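Thursday, June 1, 2023
By Areeba Lodhi

So I'd hung the goat upside down. I want to get that out of the way first, because Mahlet still brings it up whenever we're in company, and I'd rather you had it from me.

It was my first proper job at the Brasside gallery, if you can call it a gallery (it used to sell carpets, and on warm days you can still smell them). We had 62 prints going up for the opening and the doors were due to open at six. Mahlet Alemneh was running the whole thing from the top of a stepladder with a pencil through her hair, and I was on the far wall with a spirit level and a bag of hooks, feeling very grown up.

The goat was by Noman Mengal. It was called Skamendale, after the valley he'd lived in as a boy, and it was a linocut, all black slashes and bits of white. I looked at it for ages. I turned it round twice! In the end I decided it was a hillside with a storm coming in, and up it went, dead level, and I was ever so pleased with it.

"Lovely," said Mahlet, without looking.

By four o'clock I'd done the whole wall and my arms were like string. She told me to go and eat something before I fell on a sculpture, so I went through to the back and sat down for the first time since breakfast.
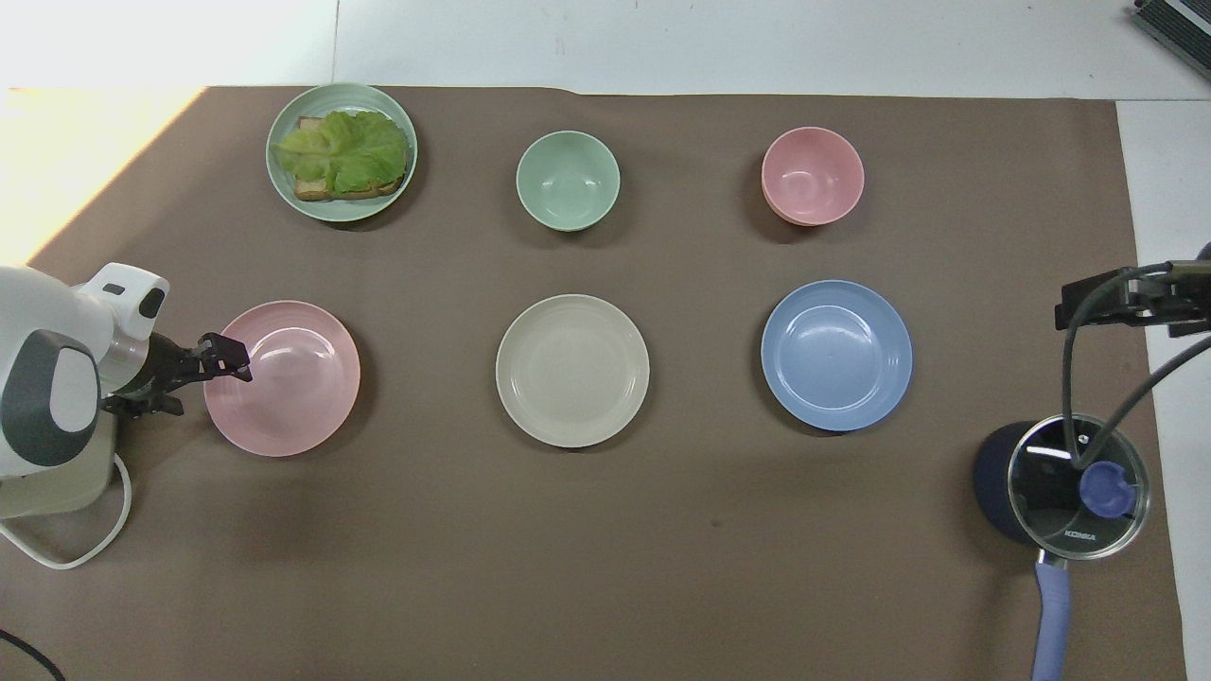
I was still chewing when I heard the street door go, and a man's voice asking if he was too early. Mahlet said no, come in, mind the bucket. Then it went very quiet out there.

I put my head round. There was a thin old chap in a raincoat standing in front of my wall with his hands behind his back. He had his head tipped right over to one side, like you do when you're reading the spines in a bookshop.

"Is it all right?" I said.

"It's my goat," he said. "He seems to have died."

Well, I could have crawled under the floor. I looked at the storm on the hillside and I saw four legs sticking up in the air, plain as you like, and a beard, and a very put-out sort of eye. I started saying sorry and couldn't stop. I was already reaching for the frame when he put a hand on my sleeve.

"What did you think he was?" he asked.

I told him. The hill, the storm, the lot. I even showed him which bit was the rain. He listened to all of it, and then he went and fetched a chair from the desk and sat down in front of the thing, still in his raincoat, and stayed there until people started coming in.

Mahlet wanted it turned round, obviously. She had Rodura's man coming, the one who buys for their offices, and she'd put it down for £140 in the list. Mr Mengal wouldn't have it. He said the goat had been a miserable animal and could stay where he was for the evening.

Rodura's man bought two flower pieces and never went near it. A woman with a pushchair got the goat. She asked me which way up it went, and I looked across at Mr Mengal, who was suddenly very busy with the crisps.

"Have you got much wall?" I said.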